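4. Setting up your sourdough starter

Okay, flour on the counter, sleeves up! I wrote this section for the Surkbridge bread class, and I've left in the bits people kept asking me to repeat. You'll need your jar, your scale and a warm corner of the kitchen.

1. Wash the jar in hot soapy water and let it cool all the way down.

2. Weigh the jar empty and write the number on the bottom with a marker. Mine is 41 on the little spice scale (ounces never stuck with me, but use what you like).

3. Stir together equal weights of whole wheat flour and lukewarm water until there's no dry flour left. It should look like thick pancake batter.

4. Rest the lid on top. Don't screw it down.

CAUTION: A tight lid on an active starter can crack the jar. Leave it loose, even overnight.
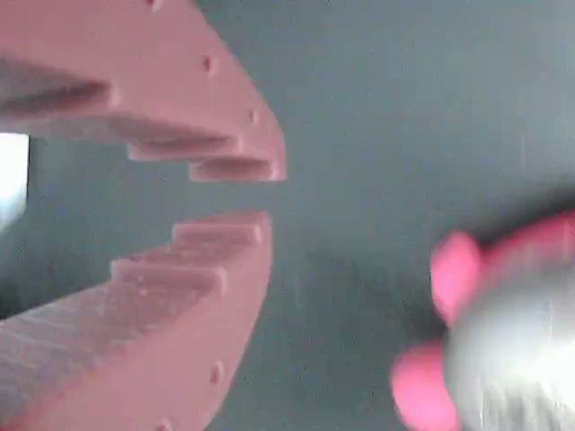 Feeding is where most people get nervous, and I promise it's easier than it sounds. Pick a time you're always home (I do 7 a.m., before coffee, which is maybe not my finest hour) and stick to it. Throw out all but a big spoonful, then stir in fresh flour and water. Now look at how it climbs the jar. I'd love a smooth curve, but if you marked the level every hour you'd more likely get stair steps like the teeth on those pink fingers, a jump and then a flat stretch and then another jump. Keep feeding through the flat stretches!

5. Feed once a day until you see bubbles all the way through, then go to twice a day.

6. Drop a spoonful in a glass of water. If it floats, you're ready for section 5.

Note: Poonam Semwal keeps hers in the fridge and feeds it every Tuesday. That works fine once the starter is strong, but give it 2 feeds at room temperature before you bake.

Note: The Plarkden loaf in section 5 uses 900 grams of flour. If your bowl is on the small side, drop to 800 and cut the water to match.

CAUTION: Pink or orange streaks, or fuzz of any color, mean the starter has to go. Toss the whole thing, scrub the jar and go back to step 1.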